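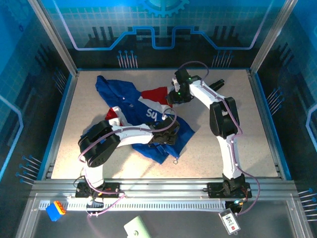

The two arms at Sokau's folding table, both grippers over a crumpled blue garment with red and white panels.

Open Day at the Sokau Workshop, Vesside
Photo gallery and a few notes from the visit
Posted 2020-12-13

We have been promising to put something up from the Vesside visit ever since we got home, and a good many of you have written to ask (kindly, and then a little less kindly), so please settle in with something warm to drink. I tend to go on a bit when I have enjoyed myself, and I enjoyed this one very much.

For those who missed the newsletter, Sokau is a small workshop that teaches robot arms to handle soft things: shirts, towels, dishcloths, the contents of an ordinary laundry pile. They open their doors twice a year, and our club was given 12 places on the afternoon tour. All 12 were taken by the end of the week we announced it, which has never happened to us before, not even for the cheese factory. The coach dropped us at the end of Rennie Street and we walked the rest of the way, past the old dye works and over the footbridge, talking the whole time.

The folding table

I had expected something enormous behind a yellow fence, like the machines you see putting car doors on. The folding table is much friendlier than that. It has a pair of white arms with black joints, standing on a rail along the front, and bright blue walls around the work area printed with a grid and circuit shapes. Several of us said the walls looked like the set of a children's science program, and I mean that as a compliment!

The job sounds simple enough when you hear it. A piece of clothing starts in a heap, and the arms have to find a way to spread it out and fold it. Any of us could do that while watching television and arguing with somebody in the next room. But stand there for ten minutes looking at a heap of cloth and trying to decide which bit is a sleeve, and you start to have some sympathy for the machine. The blue one in the picture has lettering across it, and with all the folds I could only make out "su" myself. We had a whole conversation on the coach about what the rest of the word might be, and I am sorry to say it got quite heated around the back seats.

The arms are slower than I had imagined. One goes down toward the cloth, stops, seems to think about it, and then carries on, and you find yourself leaning in and holding your breath right along with it. On the third try we watched, they got the cloth laid out nice and flat, and our whole group clapped. On the fourth they ended up with something I would call a bundle, and we clapped for that too, out of loyalty.

I asked how they keep score. Each type of clothing gets 100 tries before they change anything, and somebody writes down how every single one went. I do like a place that writes things down. There was a clipboard hanging by the door with a pencil on a string, and it made me feel very much at home.

Questions from our group

The question time was supposed to be short and it was nothing of the kind. Somebody wanted to know whether the arms could iron (no, and they have no plans to, which got a groan). Somebody else asked about fitted sheets, and the whole staff laughed in a way that told us everything. I asked if the arms ever get in each other's way. They do, and part of the teaching is having one arm hold still and be patient while the other does its bit. I know several households that could use the same lesson, my own included.

We also heard about the software that ties everything together, a program of theirs called Ploseo. I will not pretend I followed all of it. As I understood things, a person guides the arms through a fold many times over, Ploseo keeps a record of every one, and the arms learn from the whole collection. The younger members of our party understood this right away and had to explain it to me again over the sandwiches, with napkins.

Best of all, anyone who wanted was allowed a turn at guiding the practice arms in the side room. There were 9 brave souls from our group who put their names down. It is a great deal harder than it looks. You squeeze a handle, the gripper closes, and then you discover that you have picked up nothing at all, or else you have picked up the whole towel when you only wanted the corner. My own fold was described as "a good effort," and I have decided to take that at face value.

Tea, coats and the way home

Tea was laid out in the front office, with a very fine lemon cake from the bakery on Rennie Street. If you are ever over that way, go before noon, as the lemon sells out first. A few of us stayed talking so long that the coach driver came in to find us and ended up having a slice himself and asking more questions than anybody.

A gray scarf was left on the hooks by the office door. It has come home with us and is in the club cupboard, top shelf, if it is yours.

Going yourself

Sokau's next open afternoon is in January. Entry is free, but you do need to book a place through their front office, and groups should say how many are coming. The floor is level all the way through and there are chairs near the folding table, so those of us with knees need not worry. Wear a warm layer for the footbridge, where the wind comes straight up the river.

We have already asked for places again. If you would like to be on the list, leave your name at the desk or send a note to the usual club address, and please say whether you want a turn on the practice arms. I have put myself down for two.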